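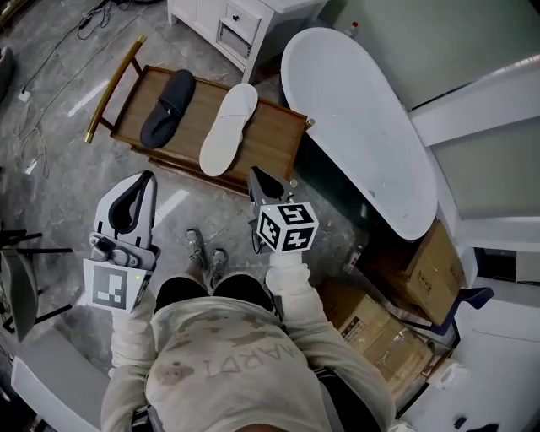

mossback26: Porcelain over ceramic, every time, if you're going to be standing on it all day. I put ceramic in our old entry and the glaze wore through by the door in four years.

tilda_k: Depends on the ceramic. Ours is older than that and looks fine, but we take our shoes off.

hallwaydad: OP back. The room is 370 square feet, kitchen plus the back hall. I had two quotes. Fekstead came in at 1624 for material only, marble-look porcelain, matte. Wivemgate was 1468 for something similar but thinner. Both say 10 percent extra is included for cuts.

mossback26: How much thinner?

hallwaydad: 8 mm against 10.

mossback26: That's fine on a flat slab. What's under it?

hallwaydad: Concrete in the kitchen, plywood in the hall.

gritline: Then the thickness isn't your problem, the hall is. You need an uncoupling membrane or backer board where the two meet, and a movement joint. Without one you'll get a crack right along that line by January.

tilda_k: I disagree about the joint. We ran straight across the same kind of change with membrane only and it has held up.

gritline: How wide is the run?

tilda_k: A doorway. So 30 inches or so.

gritline: A doorway is forgiving. He has a whole hall – I'd still put the joint in.

porchlight_9: Can I ask about grout? I have the gray marble pattern too and the installer used white. It looked good for one summer. Now the path from the sink to the back door is tan and I can't get it out.

mossback26: Oxygen cleaner, ten minutes, stiff brush, rinse twice. Seal it after it dries overnight. Next time go with mid gray.

porchlight_9: Tried the Skedico stuff already. No change.

mossback26: Then color seal it. Slow job but cheaper than regrouting.

hallwaydad: Went with the 10 mm, and a joint at the hall. Mac Carthaigh is doing the install. Will post again when the grout is in.

This site uses cookies to keep you signed in and to remember your settings. By continuing to browse you accept our cookie policy. Accept | Manage settings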